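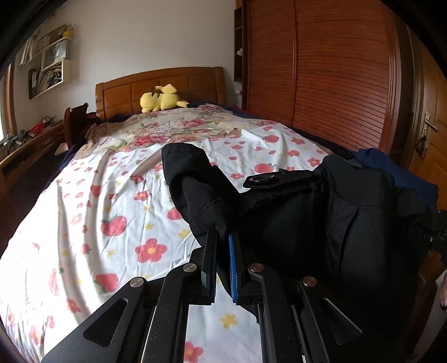
Figura 2. Pinza manual sujetando una prenda u objeto de tela negra sobre una cama.

3.2. Planificación del equipamiento

El presupuesto inicial contemplaba 5 pinzas manuales, una por vivienda. Tras revisar los turnos con Malathi Thampi, la compra se redujo a 3 unidades en uso y 2 juegos de dedos de repuesto, pedidos a Wosano. El material textil (Figura 2) obliga a prever el recambio de las almohadillas – partida que no figuraba en la primera solicitud – y un plazo de entrega de 4 semanas. El transporte entre viviendas se imputó a gastos generales.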